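Moving a Kikley wallet to a new computer takes a recovery phrase and a full rescan. Close the old copy first – two copies must never sign at once.

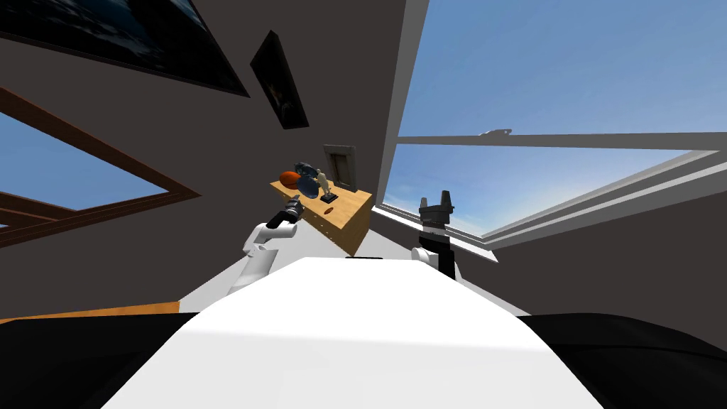 Can the old wallet file be reused? Only if it was made with version 14 or later.

1. Install Kikley and choose **Restore**.
2. Type the recovery phrase in lowercase, with single spaces.
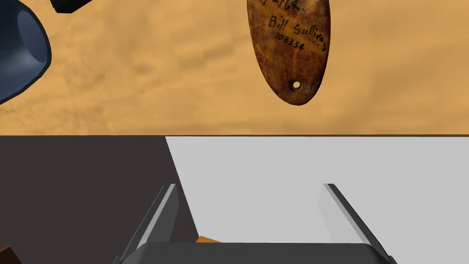

3. Set the address gap to 78.
4. Start the rescan. Leave the Rissanen node running until it ends. 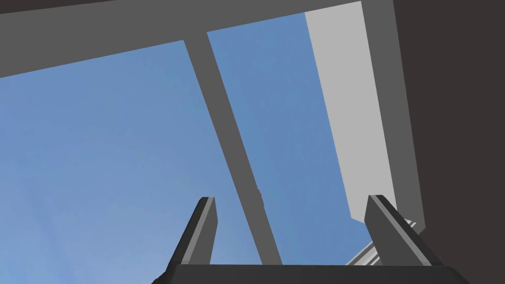 ## Check the balance

Compare the total with the old copy, then send a small test payment.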